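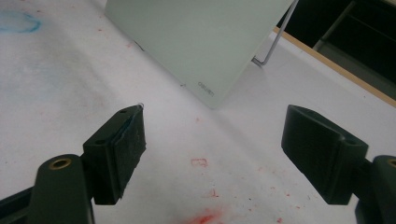

La mesa, con la mancha azul y los puntitos rojos y rosados

¿Cómo quito manchas de rotulador y de tinta de una mesa blanca mate?
Publicado el 12 de abril de 2025 en Casa y limpieza

Marleny Pacheco
Hola a todos! Tengo una mesa blanca mate, modelo Vonberg, que compré en noviembre de segunda mano y que me encanta, pero ya me la están dejando fina. Hay un manchurrón azul clarito que creo que es de rotulador y un montón de marquitas rojas y rosas, que igual son de los sellos de mis sobrinas (o del zumo de remolacha, que también puede ser, en esta casa se bebe de todo). He probado con agua y jabón de platos y nada, ni se inmutan. Me da pánico usar algo fuerte y que se me quede un cerco brillante, porque el tablero no es de los que brillan. La mesa me costó 121 euros, así que tampoco es para llorar, pero le tengo cariño. ¿Alguien ha pasado por esto? Gracias de antemano!!

Radu Voicu
Buenas, Marleny. Yo tuve lo mismo con una mesa de estudio. Para el azul, si es rotulador, prueba con alcohol del de la farmacia en un paño blanco (blanco, por favor, que yo usé uno granate y acabé con dos problemas). Haz primero la prueba por debajo del tablero y espera 5 minutos a ver si cambia el tono. Si todo va bien, mojas una esquinita del paño, das toquecitos sin frotar y vas cambiando de zona del trapo. Luego agua templada y a secar.
Con lo rojo depende. Si es tinta de sellos, el alcohol también suele ayudar. Si es remolacha, yo iría con bicarbonato y un poco de agua hecho pasta, lo dejas un rato y lo retiras con la mano muy floja. A mí me hicieron falta 3 pasadas y quedó una sombra que solo veo yo. Ojo con las esponjas mágicas esas: en mate dejan la zona más lisa y con la luz de lado se nota muchísimo.

gurkham_4
pasta de dientes de toda la vida. o pones un mantel y listo

Marleny Pacheco
Radu, mil gracias! Ya he hecho la prueba por debajo con el alcohol y el tablero sigue igual, así que me lanzo con lo azul primero. Lo de la pasta de dientes me da un poco de respeto, ¿no raya? El mantel lo tengo en la recámara, uno de rayas que me regaló mi suegra y que es feo con ganas. Ya os contaré cómo queda.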